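Minutes of the cell maintenance meeting, December
Pillside workshop, upstairs room, 9.30 am

Present: Lilian Wanyama (chair), Erick Obura, Kibet Mushi, Obadia Kioko (minutes)
Apologies: Kibet Langat

1. Previous minutes
Accepted with one correction. The spare gripper fingers were ordered through Ikwood, not Celtadex.

2. State of the two-arm cell
Erick reported that the left arm has been faulting on the wrist joint when it comes back to its hover position. The log shows 151 faults since the last service, nearly all in the same part of the move. The right arm is running normally. He has swapped the wrist cable and cleaned the connector, and will leave the old cable tagged on the bench until the cause is confirmed.

Kibet M. asked whether the speed limit should be lowered in the meantime. Agreed to hold both arms at the lower setting until Erick signs off the repair.

3. Simulated cell and start position
Kibet M. has rebuilt the simulated cell in Muli. The table test uses the green sponge, the brown bowl and the yellow cup, set along the back half of the white table with the front left clear. Both arms start out to the sides with the grippers off the objects.

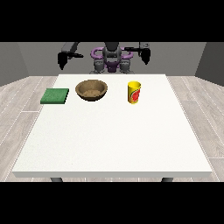
Lilian asked that the start position be saved under one name and locked, as two versions were in use last month and the results could not be compared. Kibet M. will delete the older one. Erick wants the joint limits in Muli checked against the service sheet before anyone uses it to plan moves for the left arm.

Obadia raised the table height. The real table was raised when the feet were replaced and nobody updated the model. He will measure it at all four corners and pass the numbers on.

4. Service interval
The current interval is 600 hours. The cell is at 245. Erick proposed bringing the wrist inspection forward and leaving the rest of the service where it is. Agreed.

5. Parts
Celtadex has quoted 66 dollars per cable. Lilian approved two. Kibet L. to place the order when he is back.

Actions
Erick: wrist inspection, joint limit check
Kibet M.: lock start position, remove old version
Obadia: table measurements
Kibet L.: cable order

Meeting closed 10.15 am.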